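Monday, January 8, 2018

Back to work, then, and back to the spare room

I promised myself I'd have the spare room finished before the holidays were over, and of course I haven't. The walls are done, the bed has gone to my cousin Youssra Ezzat in Soltley (she has a growing teenager and no shame about asking), and I'm typing this sitting on a cushion with my back against the radiator. It's lovely and warm. It is also not an office.

The trouble is I've been spoilt by working at kitchen tables for so long. I did a full year at ours, moving everything for every meal, and before that I had a corner of a landing in the Bendholm flat where people had to step over my feet to reach the bathroom. So this is the first time I've ever had a door I could shut, and I've gone a bit silly over it. I've drawn 5 floor plans. One of them has a sofa in it, in a room where you can hardly open the wardrobe.

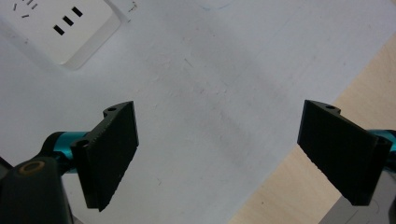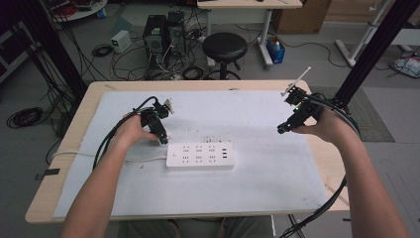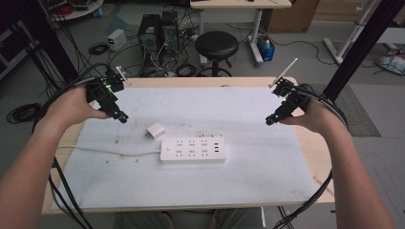
The desk is the bit I keep changing my mind about. I started off wanting something dark and serious, like a solicitor would have, and then I tried the paint against it and the whole room went gloomy. So I'm now firmly on the side of pale wood, like the light wooden table in those photos, and I want the top left plain too. My friend Delia Moldovan says pale wood shows every tea ring – she's probably right, she usually is – but I do own coasters. I've even used one.

Then there's the money. I'd set aside 200 pounds for the desk and chair together, which Delia found very funny. The chair alone could eat that. I sat in a gorgeous one at Ragab, the second-hand office place behind the station, and I didn't want to get up again! It squeaked when I leaned to the left, so I'm holding out for a bit off the price.

Shelves next. I've been reading about brackets until my eyes cross, and Eugeniusz Nowicki from two doors down has offered to lend me his good drill and, I suspect, to stand behind me sighing while I use it. I want two long shelves over the desk and a short one by the window for the plants. The fern is living in the bath at the moment and looks better than it ever has, so maybe it should stay there.

Next job is the curtain rail. If anyone has a pair of lined curtains in green going spare, leave me a comment.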